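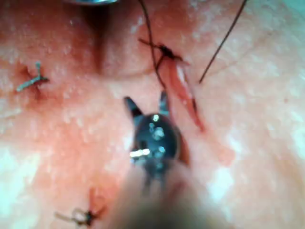
Stitched tissue under the light, with the tip of an instrument in front of it.

The suturing course at Brustine takes up one long room on the ground floor of the Lennox building, and the tutor who runs it has been there since it opened. She was a general surgeon before she moved into teaching, and she still talks about stitches the way other people talk about joinery. We met on 21 June 2018, in the hour between the morning group and the afternoon one, and she kept tidying needle holders into a tray while we spoke.

I began by asking what people get wrong first.

"They pull too hard," she said. "Nearly everyone. They think a stitch is there to clamp the two sides together, so they tie it like a parcel. Tissue swells after an operation. If the loop is already tight when you tie it, it will be a good deal tighter the next day, and then you are cutting off the blood supply to the part you want to heal."

She teaches what she calls kissing edges. The two sides should touch and no more. A beginner is asked to put in one stitch, stop, and look at the colour and shape of the tissue on either side before putting in the next. If it has gone pale or puckered, the stitch comes out. The morning group had taken out a lot of stitches, she said, and she was pleased with them.

Wet surfaces come up early in the course. Students who have practised at home on foam or felt are often thrown by how differently things behave when everything is moist. The thread slides, the tissue slips out of the forceps, and the light comes straight back at you.

"Glare is a real nuisance," she said. "A wet surface under a strong lamp is all little white dots, and the metal in your hand is worse. You get one patch that is bright red and perfectly clear, and another that is washed out to almost nothing. People stare into the bright bit and miss the edge they are meant to be picking up. I tell them to move the lamp. They are very polite about the lamp, they think it belongs to somebody else."

Folds are the other difficulty. Soft tissue hardly ever lies flat, and a dark crease can be an edge that still needs closing or simply a dip between two soft mounds. She won't let anyone decide by eye alone. The rule in her room is to press gently to one side with a closed instrument and see whether the line opens.

"If it opens, deal with it. If it only gets shallower, leave it be. I have watched people put a very neat stitch into a fold that had nothing wrong with it."

I asked about instruments, and whether it matters what people learn on. She shrugged. The course has a mixed collection, some of it bought new from a supplier called Vikora and some handed down from the old theatres at Praneck. She prefers fine tips for fine tissue and thinks most students grip too near the jaws.

"What I care about is how long you hold on for. Every time you close the jaws on something soft you do a small amount of harm. You can't see it at the time. So pick it up once, pass the needle, let go. A student who picks up the same edge six times has bruised it six times, even if the stitch looks lovely."

The course lasts two weeks. There is no written test at the end of it. Each student is expected to tie 100 knots a day on a board before starting on tissue, and to keep a tally in a notebook, which she checks. By her own register 394 people have finished since the room opened. I asked how many had dropped out and she said very few, and that most of those came back the following year.

Knots take up more of her time than anything else. She has strong views on the ends - too short and the knot may work loose, too long and they poke into whatever is next to them. She also wants each throw laid flat, in the opposite direction to the one before. A knot made of throws that all go the same way will slip, and it is hard to spot once it is wet.

"You can get quite fast and still be making a bad knot," she said. "Speed hides it. I make them tie slowly in front of me, with thick cord, so we can both see which way it is going. They find it a bit childish. Then we look at the cord and there it is, a granny."

We talked about spacing as well. She gives no measurement for it. The usual advice is to set the stitches about as far apart as each one is deep from side to side, and she thinks that is a fair place to start, but it depends on what is being closed and how much pull there is across it. Some places want a row of stitches close together. Others will do well with a few.

"Students like a number," she said. "I'd rather they looked at the gap and asked if it was going to stay shut."

Thread is her largest running cost. The room gets through more than 300 packets in June alone, when the groups are full, and anything past its date is kept for the knot boards. She showed me a drawer of it, sorted by thickness, with a strip of masking tape along the front saying PRACTICE ONLY in capitals.

The afternoon group had started to arrive by then, and one of them asked if the lamps could be turned on. She told him he could do it himself, and to bring his notebook over when he had finished.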